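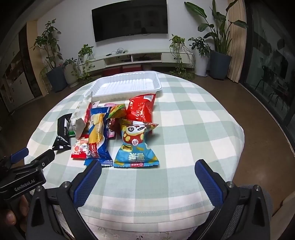 *Snack packets and the white tray, on the checked cloth.*

**Nakora vinyl-backed tablecloth, round, green check**

Three stars, and one of those is for the colour.

I bought this in May to replace a cotton cloth that had absorbed 8 years of tomato sauce and most of a bottle of shiraz. The Nakora promises a "wipe-clean lifestyle". I can't speak for the lifestyle, but it does wipe. Beetroot came off with a damp sponge. Turmeric left a faint yellow halo that I've decided to call patina. Texta did not come off at all, and the packet, to be fair, never mentions texta.

The smell is another matter. Out of the plastic it has the bouquet of a new paddling pool. Two days on the clothesline got it down to something you'd only notice while eating, when your nose is regrettably close to it.

Fold lines: the instructions say they "relax naturally". Mine have been relaxing for 3 months and the salt shaker still leans. A cool iron through a tea towel helped a bit. A warm iron through a tea towel helped the tea towel become part of the tablecloth.

I also looked at the Zillar, a heavier cloth with a proper hemmed edge, but it costs $25 more and only comes in a grey they call Harbour Mist. My table sees enough gloom on bin night.

Sizing is honest, and the overhang is even if you're patient. If you have a cat, get clips. If you have a cat and clips, good luck with the clips.

Would buy again on special.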